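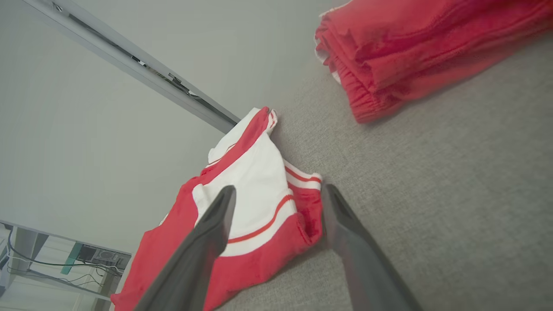
Ramil Abella has been swimming in cold rivers for 17 years, and he talks about it the way other people talk about their grandchildren. He runs the Watside dippers, who meet at six in the morning by the old boathouse, and he had me laughing before I'd even got my coat off. I asked him first about kit, as everyone does, and he waved the question away. "Wear what you've got! Something bright is good, so your friends can find you. Red with a bit of white, a few stripes, lovely. If it ends up crumpled in a heap afterwards, who cares? You've had your swim."

He grew up by the sea and says he thought rivers were for ducks. Then a neighbour, Triin Bite, talked him into a dip one July, and he was in the water again the next morning, and the one after that. "The smell got me," he says. "Mud and mint and wet leaves. You don't get that in a pool, do you? And it moves! You lie back and the whole bank goes past you."

The group was six people for a long time. Now there are mornings when the path is full of bobble hats, and Ramil knows every name under them. New swimmers get the same talk each time: walk in slowly, breathe out, keep your feet off the weed, get out while you still feel you could stay longer. He is quite strict about that last part. In winter he allows himself 13 minutes and not a second more, and Triin stands on the bank with a whistle. 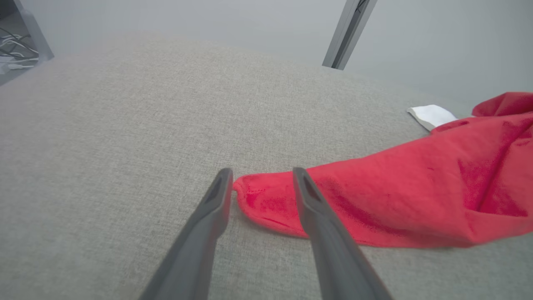 "She loves that whistle," he says. "I've been blown at for chatting."

We walked down to the bend where they get in, and he pointed out a kingfisher's perch, a sunken punt and the shallow bit where he taught Wing-sze Lam to float at the age of 71. She swims the full stretch now, down to the footbridge, and overtakes him most mornings. He told me this with enormous pride.

What would he like next? A proper set of steps, he says, and a bench for the flasks. And after that he wants to try a lake in the hills that Triin keeps going on about. "Deep, black, freezing," he said, beaming. "I can't wait."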